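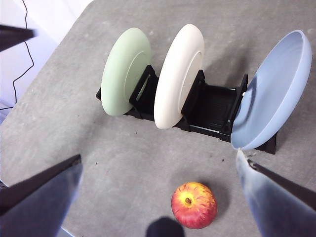
Figure 3. Three dishes standing on edge in the black rack, the blue one leaning outward.

4.2 Where the plate goes

Most writing on dish racks treats a slot as a slot. The people who use racks do not. In the kitchen diaries collected for this study, 71 entries mention the rack, and 18 of those are complaints about where someone else put a plate. One diarist, who otherwise wrote in fragments, gave the matter almost a full page.

We coded each entry by what the writer took the rack to be for. Drying came first, as expected. Storage came a close second, although no household admitted to it when asked in person. A rack with two plates in it can stay that way for days, and the cupboard door above it stays shut.
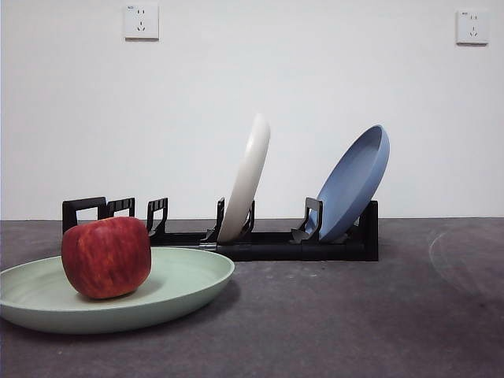 Metitz, March

The second round of diaries came from the shared kitchen at Kwon, where Su-bin Lim had asked residents to note every plate they moved. Ten agreed. Seven kept it up past Monday. Their entries show a strong dislike of the end slots and an equally strong habit of leaving a gap beside a plate that belongs to somebody else — a courtesy the same residents did not extend to mugs.

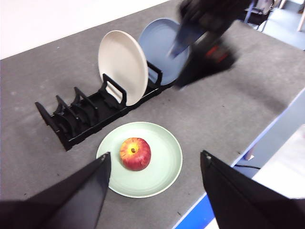

4.3 The plate left out

A plate lying flat beside a rack with free slots is hard to code. I-seul Yeom read it as a plate in use; Lim read it as a plate abandoned. Both readings survived two rounds of discussion and a fairly long lunch. We settled on "pending," a category that then grew faster than any other.

Pending plates attract things. Residents reported keys, a lemon, half a sandwich

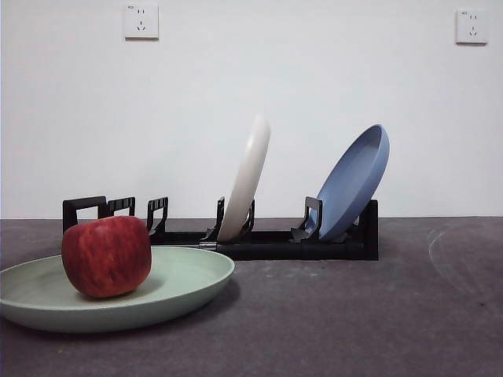 and, in one case, the study's own pencil. Once a plate held something, it was rarely put in the rack that day, and the diarists stopped calling it a dish at all. It became "the fruit" or "the keys," and moving it became somebody else's job.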